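3.2 Surface wear on the light-toned panels

Of the 35 panels we looked at in the Endham homes, the pale ones taught us the most. Dark finishes hide a great deal. On a creamy beige surface with a fine grain, even a faint mark can be picked out by a patient eye, and we were delighted by how much there was to find. Each panel was viewed in daylight and again under a lamp – the second look often changed our notes.
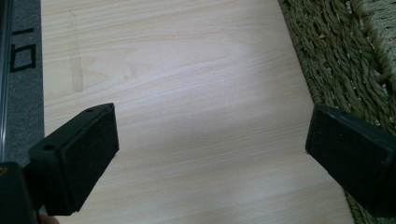
Figure 4. Light wooden panel with a faint vertical stain, possibly a dried water mark, crossing the grain.

We sorted marks first by direction. Those that run with the grain are easily mistaken for natural streaks, and our two raters agreed on only 80 percent of them. Marks that cross the grain were far easier, and here agreement reached 100 percent. This is a wonderful result for such a simple rule! The Lorbridge homes, visited in November, showed the same pattern, although the panels there were glossier and glare made the upper parts harder to judge. Section 3.3 turns to scratches.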